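擦桌子里藏着什么学问？
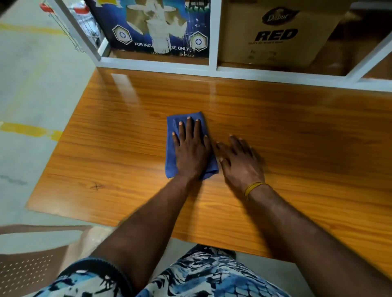 小小生活家 · 家里的科学

你擦过桌子吗？肯定擦过吧！拿块布，左一下，右一下，完事。可是你有没有想过，灰尘为什么会乖乖跑到布上去？桌子上的油印子，为什么用水擦不掉？一块小小的抹布，能聊的东西可多啦！

先看看手是怎么放的
擦桌子的时候，一只手把叠好的蓝布压在桌面上，手掌放平，手指微微张开。为什么不用指尖捏着布擦呢？你自己试一试就明白了：用指尖捏着，布只有一小点儿碰到桌子，擦过去是细细的一条；把手掌摊平，布贴着桌子的地方一下子变大，一擦就是宽宽的一道！
另一只手也可以放在桌面上。身体往前探的时候，有它撑着，会稳当很多。

灰尘是从哪儿来的
灰尘的来头可杂了：衣服和被子上掉下来的细毛毛，鞋底带进来的土，窗外飘进来的花粉，还有我们身上掉下来的小皮屑。它们又小又轻，在空气里飘来飘去，飘累了就落下来。桌面又平又宽，正好给它们当停机坪。
住在莱克代尔镇的赫米内·埃格老师带着班上28个同学做过一个小实验。他们在窗台上放了一块黑色的硬纸板，2天没有去碰它，然后拿放大镜在一个小方格里数灰尘和细毛。你猜数出来多少？964粒！后来他们把纸板挪到门口，又放了2天，这回是1,102粒。孩子们都叫起来了：“门口人走来走去，灰当然多！”说得真好，人一走动，地上的灰就又被带到空气里去了。

布为什么能抓住灰
把抹布拿到放大镜底下瞧一瞧，哇，全是线！一根一根的线绕过来绕过去，中间有许许多多小空隙。布从桌面上滑过，灰尘就卡进这些空隙里，跟着布一起走了。
如果把布稍微弄湿一点，效果会更好。水有一个本领，喜欢粘着别的东西。两张湿了的纸会贴在一起，也是这个道理。灰尘碰到水就飞不起来，只好老老实实待在布上。用干鸡毛掸子使劲一掸呢？灰尘“呼”地飞起来，在太阳光里跳一圈舞，过一会儿又落回桌上，白忙活啦。

油印子要找帮手
吃完炒菜，桌上常常会留下一圈亮亮的油印。拿清水擦，越擦越花，因为水和油合不来，谁也不理谁。这时候可以请大人在湿布上加一小滴洗洁精。洗洁精的小颗粒有两头，一头喜欢水，一头喜欢油，它一手拉着水，一手拉着油，把它们一块儿从桌面上带走。别忘了再用干净的湿布擦一遍，不然桌子会滑溜溜的。

木头桌子上的花纹
木头桌子上常常有一条一条的纹路，有的细，有的宽，有的弯弯扭扭像小河。这些纹路叫木纹。树每年都会长粗一圈，把树干横着锯断，看见的是一圈一圈的年轮；把树干竖着锯成木板，那些圈圈就变成了长长的线条。下次擦桌子，你可以顺着木纹的方向擦。要是木头表面有细小的沟沟，顺着擦就更容易把里面的灰带出来。
表面亮亮的木桌，灯光照上去会反光。不过木头怕泡水，布要拧到不滴水才行。水钻进木头的小缝里，木头会胀起来，时间长了还可能裂开呢！

抹布为什么要叠起来
这一招是木匠阿伦·高夫教给我们的，他在特雷洛木工坊里干活，每天收工都要擦工作台。把一块方方的布对折，再对折，就变成了四层的小方块。一面擦脏了，翻过来用另一面；两面都脏了，打开来，换一种方法再折，里面干净的布又露出来了。这样折来折去，一块布能用出8个干净的面！不信你拿张纸折一折，在每一面上写个数字，看看是不是真的。
叠起来还有一个好处：布变厚了，手掌压下去软软的，用力也均匀。

动手试试看
准备：一张桌子，一块软布，一小碗清水。
一、先把桌上的东西收走，杯子和本子都挪开。
二、布浸到水里，捞出来拧干，叠成小方块。
三、从离你最远的那一边开始擦，一道挨着一道，慢慢擦到自己跟前。
四、擦到桌边的时候，用另一只手在下面接着碎屑，别让它们掉到地上。
五、把布洗干净，展开来晾好。湿布团成一团最招细菌喜欢，第二天就会有股怪味儿。

小问号信箱
有位小读者来信问：“为什么我刚擦完桌子，侧着头看，上面还有一道一道的印子？”
那是水留下来的。自来水里溶着一点点矿物质，水干了，它们就留在桌面上，亮的桌子上看得特别清楚。用干布再轻轻擦一遍，印子就不见了。快去你家桌子旁边，侧着头瞧瞧吧！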